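Gramik Recipe Text Set

Home recipes typed up from handwritten cards, for spelling and units work.
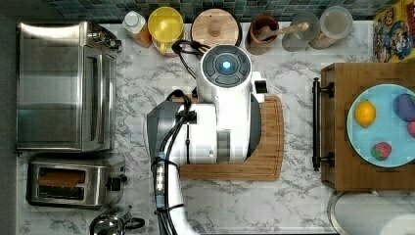
The set holds 833 recipes in plain text, one file each. Most came from the card boxes of two families in Gusasness. Spelling is left as written, so expect "tblsp" and "tbs" in the same recipe.

Files
recipes/ the text files, up to 600 words each
units.csv every unit found, with its usual form
check/ 100 recipes typed twice, by different people

Known problems
Oven heat is missing from many of the cakes. Fractions are typed as 1/2, never as a single character. Version 3 dropped the duplicate jam recipes but kept their old numbers, so there are gaps.

Typing by Tyra Westerberg. Units table by Lewis Yule. Send corrections to either of us with the file number in the subject line.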